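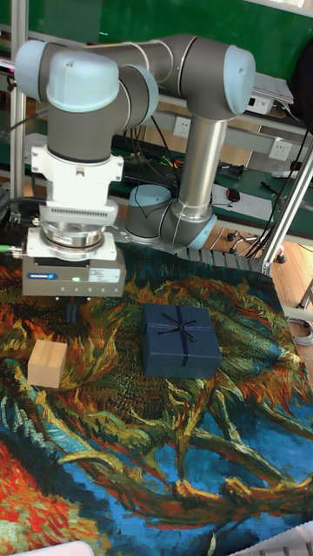

Figure 4-1. Arm with force sensor and gripper.

4. Setting Up a Statement Archive

This section covers the first-time set-up of a statement archive in Semorport. A statement archive holds official texts from foreign ministries, heads of government and international bodies, together with the press commentary published on them. Complete section 3 (User Accounts) before you start.

4.1 Before you begin

You need:

- an administrator account in Semorport
- a Distport feed key
- the country list for your desk, saved as plain text with one country per line
- enough space for at least 3000 documents

Note: The standard country list contains 54 entries. Entries for disputed territories are kept in a separate file and are not loaded unless you select them in step 5 below.

4.2 Creating the archive

1. Sign in and open Archives > New.
2. Enter a name of up to 40 characters. Slashes and colons are not accepted.
3. Under Type, select Statements. The type cannot be changed after the archive has been saved.
4. Load the country list. Lines that do not match a known country are shown in red. Correct them in the file and load it again.
5. If your desk covers disputed territories, select Load Additional List and choose the naming convention. The convention applies to the whole archive.
6. Select Save. The archive status changes to Empty.

CAUTION: Do not import documents while the status reads Building. Documents added in this state are stored without a country code and must be tagged by hand.

4.3 Connecting the feed

1. Open the archive and select Sources.
2. Paste the Distport feed key into the Key field and select Check. A valid key returns a list of available sources.
3. Clear the sources you do not need. The full set has 395 sources, including regional broadcasters.
4. Set the collection interval. The default is 30 minutes. Shorter intervals can be used during summits and elections, but count against the daily limit of your feed key.
5. Select Start.

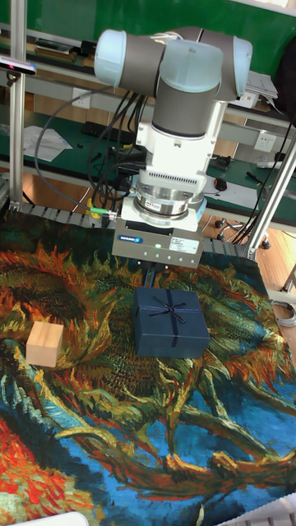 The first collection goes back 90 days and can take several hours. Progress is shown in the lower bar. You can close the browser while it runs.

Note: Translated statements are stored next to the original, never in place of it. If a ministry publishes its own English version, that version is marked O. Machine translations are marked M. Quote from M texts only after a language editor has checked them.

4.4 Revised and withdrawn statements

Governments often edit a statement after release. Semorport keeps every version it collects and assigns each a revision number.

1. Open Settings > Revisions.
2. Set Compare to Previous Version to On.
3. Set the alert threshold in words. A threshold of 1 reports every change, including spelling.
4. For withdrawn texts, select Keep and Flag.

CAUTION: Selecting Follow Source removes the local copy when the publisher withdraws the page. The copy cannot be restored.

4.5 Messages

Message 582: Feed key accepted but no sources returned. The key has not been assigned to a desk. Contact the Distport administrator.

Message 584: Duplicate statement. Two sources have published the same text. Select the issuing body as the primary source.

Questions on country naming go to Doina Vukadinović, terminology desk. For archives moved over from Darnik, go to section 5.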